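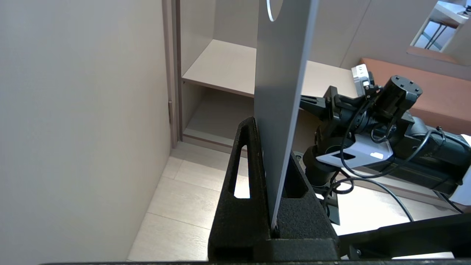

Sheet metal panel held upright in a black foam holder, with the arm behind it.

Review: Maksymiv Foam Fixture Set for Small Robot Arms
Reviewed for the Drullville Shared Workshop by Rukhsana Talpur

The Maksymiv set is sold as a low-cost way to present thin parts to a light robot arm. It was assessed in October against the workshop's rules for part holding, which apply to all members.

Rule 2 states that a part must stand without being touched by a person while the arm is powered. The foam groove met this requirement. Thin panels went in easily and stayed upright through 200 pick attempts, with 3 falls, all of them with a panel that had been seated at a slant. Members should press each panel fully down before leaving the work area.

The rules also ask that bare metal edges be kept away from cables. The holder offers no help in this respect. Cable loops near the wrist should be checked at the start of every session and tied back where they can reach the part. Karim Atallah has asked that this check be entered in the log, and the reviewer agrees.

Foam wear is the main concern. The groove loosened noticeably after repeated use with the thicker Prundetti panels. Replacement blocks are sold only in pairs. The instruction sheet gives no limit on part weight, an omission the maker should correct.

The set costs $69 and is approved for light sheet parts only. Cutting new slots in the foam requires written approval from Volker Voß.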